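Robotics > Data collection tools > Hand-held grippers > Drerkard Stalen

2019-12-17
By Přemysl Hrnčiar

The Drerkard Stalen is a two-finger hand-held gripper sold as a kit for recording demonstrations of manipulation tasks. A person carries the tool and does the task directly, and the recordings are later used to train a robot arm fitted with a matching gripper. The kit is made by Drerkard, a small hardware firm, and replaced an earlier model called the Yang.

Contents of the kit

The standard kit holds one gripper, one camera with a wide-angle lens, a set of spare finger pads, two printed markers and a carrying case. It weighs 746 grams without the case. A second gripper can be bought separately for two-handed tasks. The recording software, Bindorura, runs on an ordinary laptop and is included in the price. It does not need a network connection once it has been set up.

Design

The fingers are closed by a trigger and opened by a spring. Drerkard chose wide, soft pads so that the tool could handle cloth and thin packaging as well as hard objects. The Yang had narrow fingers, which worked well on cups and blocks but tended to let towels slip. The pads are held by a clip and can be changed without tools. The maker rates a pair at 2000 grasps, though heavy use on rough fabric shortens that.

The camera looks forward over the fingers. Its position is worked out from fixed features in the room, with the help of the printed markers where walls are plain. A marker should stay flat on its board and should not be moved during a session. If it is moved, the room has to be mapped again, a job of several minutes.

Use

A session starts with a slow walk around the room to build the map. The operator then closes and opens the fingers fully a few times so that Bindorura can measure their range. After that, each attempt at the task is saved as a separate clip. Failed attempts can be marked and kept, and some training methods make use of them.

Typical tasks are household ones: picking up clothes, putting away bottles, wiping and sorting. Knitted items are among the harder ones. They stretch, fold over the fingers and hide the point of contact from the camera. The manual advises taking a deep pinch and lifting slowly.
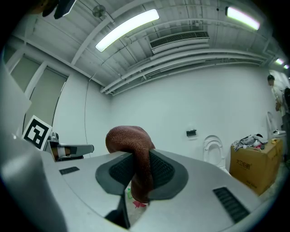 Hrnčiar, you are too kind to the trigger. I have recorded 1000 clips with the Stalen, most of them laundry, and by the end of an afternoon my index finger is stiff. The pads are very good and I would not go back to the Yang, but the spring should be lighter or at least adjustable.

Drerkard has since listed a softer spring as a spare part. Fitting it means removing four screws and the trigger cover, and the finger range must be measured again afterward.

Price and availability

The kit costs 615 euros. The spare gripper is sold without a camera or case. Orders placed in December ship after the new year. Owners of the Yang can keep using their old recordings in Bindorura, but the two models' clips have to be stored in separate projects, as the finger geometry is different.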